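**Snack box helpers wanted, Galside office**

We are looking for five people who like order and have patient hands. The work is to sort small packets into clear boxes with compartments, so that guests can find a snack or a sachet quickly.

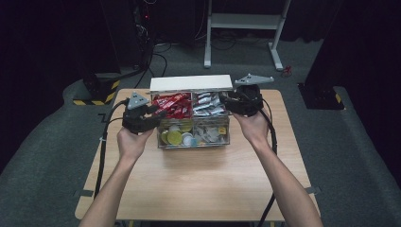 You will work at a table, in shifts from 8 in the morning. Experience is not necessary. We pay 78 for each shift, and lunch is included.

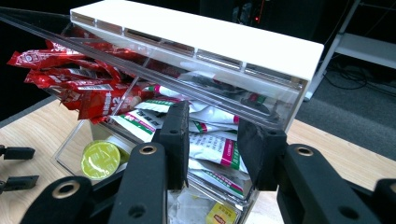

*Red snack packets and white sachets in a clear box.*

Please write to Andri Eberhard, room 632, before the end of April, and tell us which mornings you are free.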